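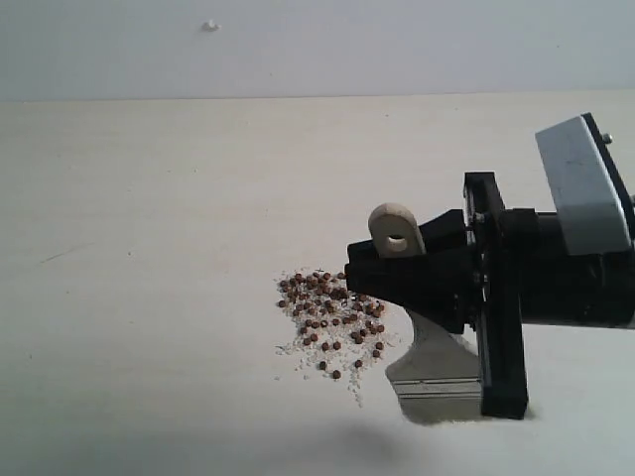 I finished painting the back room in May and have been slow to write it up. Huiling Dai asked me for the name of the grey, so I went and looked at the tin. It is called Skiron and the code on the lid is 2207. It came from Takgate, who mix it while you wait.

I wanted a pale grey that would sit well with a white table. The first sample went on too green. Skiron looked flat and a bit dull in the shop, but on the wall it has a slight blue in it, almost lavender at some times of day. I gave it two coats with a short pile roller and left it overnight between them. The paint and filler came to £111, and a new roller set would have been more if I hadn't still had the old one.

There is one small white speck left, up the wall behind the table. I keep meaning to touch it up. I have about 47 other little jobs on the list, so it may have to wait.

The floor took longer to decide on. I had thought of covering the tiles, and got as far as a quote for £262, which didn't include fitting. In the end I gave them a proper scrub and kept them. They are a light beige and warmer than the wall. I was worried the two would clash and they don't. 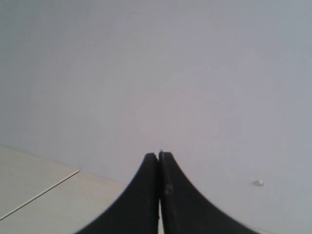
Grey wall and beige tiles, where they meet.

I haven't put up any skirting along that bit. I taped the floor, cut in with a small angled brush and pulled the tape off before the second coat had fully dried. It needed a steady hand near the grout line and I had to wipe one tile with a damp cloth.

Next is the door, which needs sanding first. I have half a tin of Skiron left if anybody local wants to try a patch.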